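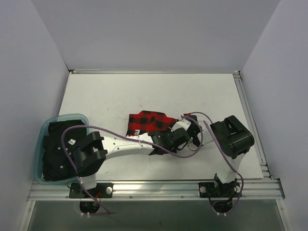 Two robot arms at work on a plaid garment, with a bin of black fabric at left.

Who Teaches the Machine?

By Yoshinori Fukuda
8 March 2018
Reading time: 2 minutes

Institutions that train robots by demonstration tend to publish the number of demonstrations and little else. Our own report on cloth handling gave the figure as 426. It did not name the people who guided the arms, and I believe that was an error.

A garment is a demanding subject. It has no fixed shape, and two grippers brought together at one end of it must be directed by a person who understands how cloth folds. That understanding enters the record with every movement – including hesitation, preference and fatigue. A robot trained on the work of two operators will inherit the habits of both.

My colleague Haruto Amano holds that operators should follow a single written method, so that the record is uniform. I respect the argument but cannot accept it in full. Uniform motions are easier to learn, yet a shirt seldom lies the same way twice, and the skill worth recording is the correction.

The Ospina laboratory should therefore adopt two rules. Sessions should end after four hours, and each operator should be credited by name in any published record, unless he or she declines.

Contact the Ospina laboratory | © 2018 Ospina | Back to top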